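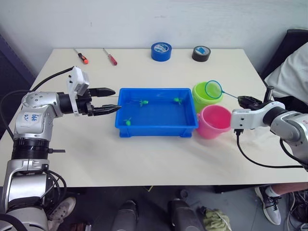

3.2 Reception of the Metby poems

Critics have been kinder to Yimer's early verse than its buyers were. The Mirnbridge edition ran to 400 copies, of which 312 came back, several with remarks in the margins. The 9 reviews we traced all praise the sea in these poems, though Metby lies well inland and the poet seldom left it. 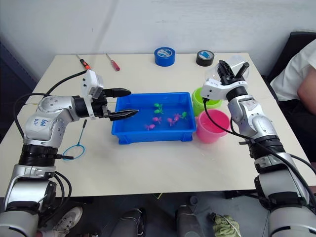 Figure 2. Tray of water on a white tabletop.

Water in Yimer is nearly always held in something. The Citora notebooks offer basins, troughs, a font and one much-revised soup plate, and the famous "ocean" of the title poem is crossed in a single line. Read at that scale, the blue tray of water in Figure 2 would do for most of the voyages in the book. Earlier readers took the smallness for a failure of nerve. We take it for a joke, and a fairly patient one, which the 2511 lines of the late sequence go on telling well past the point of comfort.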